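4. Registering a delivery at the collection point

This section is for the person who receives produce from member farms and enters it in the Zoklow register. Before you start, your cooperative must already have a price list for the current month (see section 3). If the price list is missing, the register will accept weights but it will not print a payment slip.

4.1 Before the first farmer arrives

1. Switch on the scale and wait until the display shows zero. If it shows any other value, press Tare one time. Do not press it again while the number is moving.
2. Put the test weight on the platform. The difference allowed is 100 grams. If the difference is bigger, stop and follow section 7, Calibration.
3. Open Zoklow on the tablet and choose your collection point, for example Hamby or Vashisht. The two points use separate price lists, and a delivery saved under the wrong point can be moved only by the district office.
4. Check the paper in the slip printer. One roll is enough for some 200 slips.

Note: The clock of the tablet must be correct. Deliveries entered after 6 p.m. are counted in the next working day, and the farmer is paid by the price of that day.

4.2 Entering a delivery

1. Ask the farmer for the member card and type the member number. The name appears under the number. Read the name aloud, so the farmer can confirm it.
2. Select the crop and the grade. If the grade is not yet decided, select Open. You can close it later, but only until the end of the same day.
3. Weigh the sacks or crates. The largest load for one weighing is 1,000 kilograms. A bigger delivery must be divided in two or more weighings under the same delivery number.
4. Enter the number of empty containers. The register takes off their weight by itself, with the values which were set in section 3.
5. Press Save, then Print. Give the first copy to the farmer and keep the second in the folder.

Caution: Never enter the net weight by hand when the scale is connected. The register will subtract the containers a second time and the farmer will be paid too little.

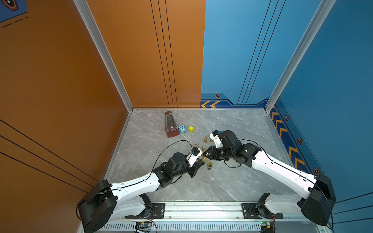

If the scale loses its connection during a weighing, the register keeps the last stable value for one minute. In this time you can press Save as usual. After one minute the field becomes empty and you have to weigh again. The member number and the crop remain on the screen.

4.3 Imported lots

Some cooperatives also receive grain or pulses which were bought from abroad, usually when the local harvest is small. These lots must be kept apart from the members' produce, both in the store and in the register.

1. In the main menu choose Other source, not Member.
2. Enter the lot number from the customs paper and the country of origin.
3. Leave the price field empty. The office fills it after the invoice is received.

Note: Imported lots do not count toward the minimum quantity in the supply contract. In the February report they are shown in a separate column.

4.4 Correcting a mistake

A saved delivery cannot be deleted. Open it, press Correct, enter the right value and write a short reason. Both values stay visible in the register. The farmer must receive a new slip, and the old one should be marked "void" and put in the folder.

If message 526 appears, the payment for this delivery was already sent to the bank. Do not try to correct it at the collection point. Write down the delivery number and contact the Voven support desk. Manolis Christodoulou answers questions about payments, and Tormod Solheim answers questions about scales and printers.

4.5 Closing the day

1. Close all open grades.
2. Press Day total and compare the number of deliveries with the slips in the folder.
3. Sign the printed total and send the register to the office with Send. Wait for the green mark before you switch off the tablet.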